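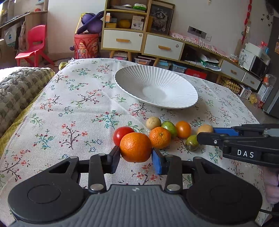
Referral quotas are the wrong instrument for a small trade area, Rosalie Baumgartner argues, and the Rundura Business Circle should have dropped its own a year earlier than it did. Her objection is arithmetical. A quota of two referrals per member per month assumes demand that a town with one commercial street cannot generate, so members began passing on names that had no intention of buying.

The Circle has 46 paying members, down from a peak of 82. Under the old rules each was required to log referrals in a shared register by the last working day of the month. A member who missed the target in three consecutive months lost voting rights until the shortfall was made good. The register recorded the referring business, the receiving business and the date. It had no field for outcome.

When the register was audited in October, 80 entries were drawn and traced to the receiving business. Of those, 26 had produced a quote or a booking. The remainder were duplicates, existing customers or contacts who had not been told their details were being passed on. The last category raised a privacy question that the Circle's rules did not address.

What replaced the quota

The current scheme is voluntary and runs on a one-page form. A referral is counted only when the receiving business confirms that contact was made, and the customer's consent must be ticked before the form can be submitted. Unconfirmed entries lapse at the end of the following month. Réka Szilágyi drafted the form and wrote the definitions that sit on its reverse – "contact", "quote", "completed work" – after the first trial produced three incompatible readings of the word "lead".

Volume fell immediately, as expected. Members are divided on whether that matters. Mahrous, the office fit-out firm, reports fewer calls but less time spent on them. Liviter, a bookkeeping practice, had built part of its annual forecast on the old figures and has since had to revise it. Its submission to the Circle asked for a transitional year in which both counts would be published side by side. The request was declined on the grounds that the old count could not be verified.

Szilágyi's view is that the form still undercounts. Trades take referrals by phone, often on site, and the confirmation step is skipped when the job is small. She has proposed a text message reply as an alternative to the form, with the same consent wording. The cost would be met from the meeting budget, which is underspent following the move from catered dinners to a morning tea.

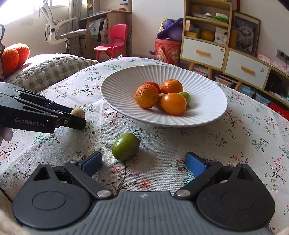 The case for category limits

A second rule is now under review. Since its founding the Circle has admitted one business per trade category, a practice borrowed from larger referral groups. In a city the restriction is mild. In Rundura it excluded the town's second electrician, both of its newer cafes and Navutetti, a freight broker whose application was refused in favour of a courier service that closed shortly afterwards.

Supporters of the limit say it is the main thing members pay for. Without it, a referral for electrical work has to be directed to one of two competitors, and the Circle would need a method for choosing between them. Rotation has been suggested, as has leaving the decision to the referring member. Baumgartner prefers the latter. Rotation, she says, would bring back the problem the audit found, with referrals sent to satisfy a rule instead of a customer.

The draft amendment keeps the limit for professional services and removes it for trades, retail and hospitality. Freight is not listed under any heading. Navutetti has asked for the classification to be settled before it applies again, and the wording is with Szilágyi for revision ahead of the members' vote, which requires a two-thirds majority of those present.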